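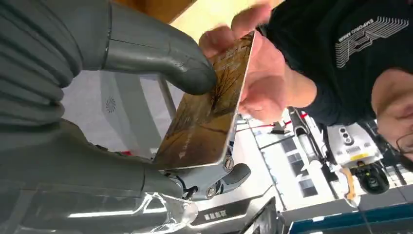
Darwish

Filling the Water Tank and Priming the Pump

Welcome aboard Indik! She's a lovely boat to live on for a week, and the fresh water system is one of the nicest things about her once you know how it goes. The tank holds 445 liters and feeds both sinks, the shower and the rinse hose on the swim platform (you'll love that one after a swim!).

1. Turn off the water pump at the main panel, switch 9.
2. Find the deck fitting marked WATER on the port side. Open it with the key from the chart table drawer.
3. Run the dock hose onto the quay for a minute, then put it in the fitting.
4. Fill at a gentle flow until water shows at the breather.
5. Close the cap hand tight and switch the pump back on.
6. Open the galley tap until it stops spitting, then do the same in the shower.

CAUTION: The fuel fitting is on the starboard side and takes the same key. Read the cap before you open it, every time.

NOTE: At Jodport the taps on the visitor dock need a code from the marina office. The code last September was 907, but it changes, so ask when you tie up. Molbridge has free water on the fuel dock, with great pressure, and it shuts at 6 p.m.

If the pump keeps running with all the taps closed, switch it off and check the 2 hose clamps under the galley sink. One of them usually wants a quarter turn, and then you're back to hot showers and fresh coffee in the cockpit!

Last updated: September
14 shares | 2 comments
Contact | Back to top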